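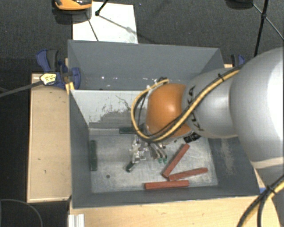 How do I get scuff marks out of a gray storage bin?

Make a paste from baking soda and a little water, rub it on gently with a damp cloth, then rinse. Go easy - hard scrubbing leaves its own marks. I did all our block bins this way in July and was so pleased with them!
Aoife Ní Bhriain

I'd second the paste, though for the grimy streaks up the sides I like warm water and dish soap first, left to sit while you have your coffee. Two rounds usually does it for me, bless them.
Wing-yan Au

just buy a new one

Comments
Montserrat Nieto: Thank you both, trying the soap tonight.
Radoslava J.: Does this work on lids too?

Home - Ask - Topics - Cikura Help
Contact us | © Cikura | Back to top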